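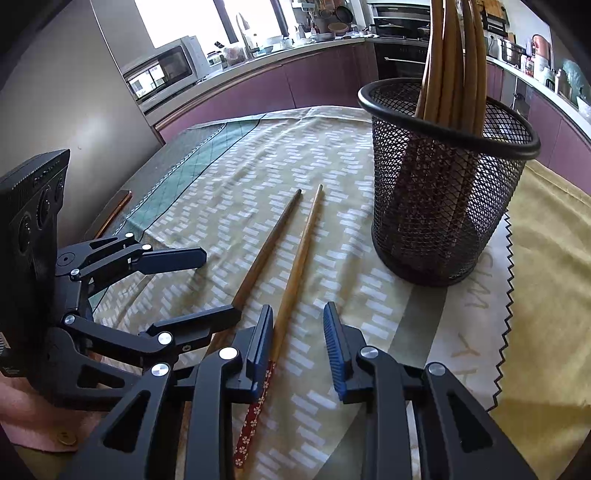
Nindis refit, progress report for April
Prepared for Iyer Marine Finance by Domingo Henríquez, owner's project manager

Work on the 25m motor yacht Nindis at the Flandineck yard is running 3 weeks behind the agreed programme. Hull preparation is finished and the first primer coat is on. The port engine is back on its beds. The starboard engine is still with the supplier awaiting a replacement heat exchanger.
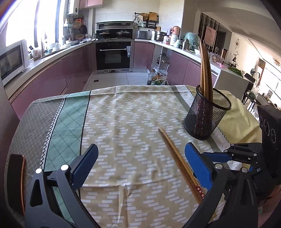
The galley and crew mess are the main joinery items left. Worktops have been templated and the drawers are being cut now. The owner has asked for fitted storage for tableware, including a deep round recess for a mesh holder full of long chopsticks, which stand well above its rim and need more headroom under the lockers than the drawings allow. Kisitix will revise the locker fronts at no charge.

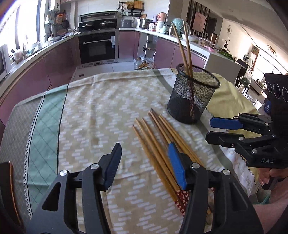
The revised drawings go to the surveyor before any cutting starts on that side. Some 90 per cent of the rewiring has been tested and signed off. The generator, at 2000 hours, will be serviced and kept.

Spending remains within the second stage payment. We ask that the third be released once the starboard engine is aboard.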